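4.2 Lid use and energy demand during simmering

The household survey was carried out in Bramberg and in the neighboring settlement of Skoller. Both places are supplied by the same grid operator and have similar housing stock, but they differ in the age of kitchen equipment. In Bramberg most ranges were installed with the buildings. In Skoller a larger share of tenants brought their own. The difference matters for what follows because older heating elements respond slowly to a change in setting, and a cook who lifts the lid to stop a pot from boiling over will often leave it off until the element has cooled.

Energy use was logged at the range circuit. A cooking event was defined as any continuous draw above the standby level, ending when the draw had stayed at standby for the length of one logging interval. Events in which only the oven was used were removed by hand with the help of the cooking diaries. After removal, 2228 events remained. Of these, 2151 could be matched to a diary entry that stated whether a lid had been used. The unmatched events were dropped from the analysis and are not considered further.

Diary entries were coded into three classes: lid on throughout, lid on for part of the time, and lid off. The middle class is broad. It includes soups that were covered after the first boil, rice that was opened once for stirring, and sauces that were left partly covered so that steam could escape. We tried to split it by the share of time covered, but the diaries did not support this. Participants recorded starting and finishing times with reasonable care and seldom recorded anything in between.

The heat balance of a simmering pot is simple in outline. Once the contents are at the boiling point, the power supplied must equal the losses through the wall, the losses from the top surface, and the latent heat carried off by vapor. For an open pot the last term is by far the largest. A lid returns most of the condensate to the pot and lowers the setting needed to hold a simmer. The saving is only realized if the cook turns the setting down. Where the setting is left unchanged, the extra heat drives a stronger boil, steam escapes at the rim, and the energy used is close to that of the open pot.

This behavior was visible in the logs. In the class with the lid on throughout, the draw typically fell in a clear step shortly after the boil was reached. In the class with the lid off, the step was smaller or absent. Events from the middle class showed both patterns, and we could not find a diary variable that separated them. Pot diameter, which was used for this purpose in the earlier Hornano trials, had no clear effect in our data.

Lid fit was treated as a separate factor. Participants were asked whether each lid belonged to the pot it was used on. Mismatched lids were common in both places, mostly flat or shallow lids laid over wider pans. The Geagea test rig was used to compare matched and mismatched pairs at a fixed water load and a fixed setting, with 140 runs in total. Mismatched pairs lost more water by evaporation in every block of runs, and the spread between repeats was wider, which we attribute to small differences in how the lid was seated.

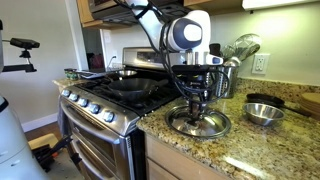

Figure 2. Round stainless steel pot lid with raised rim, lying flat on a kitchen countertop.

Does a poorly fitting lid still save energy compared with no lid?

A loose lid still saves energy as long as the setting is turned down after the boil, but the saving is smaller than with a matched lid and varies more from one use to the next.

The rig results cannot be carried over directly to the households. Settings on the rig were fixed, whereas participants adjusted theirs by sight and sound, and a rattling lid was often given in the diaries as the cue for turning the heat down. Lid mass may therefore affect energy use through the cook as well as through the seal. Glass lids raise a similar issue, as the contents can be checked without opening the pot. Lid material was not recorded for all households, and we leave both points to the discussion of the interview data in the next section.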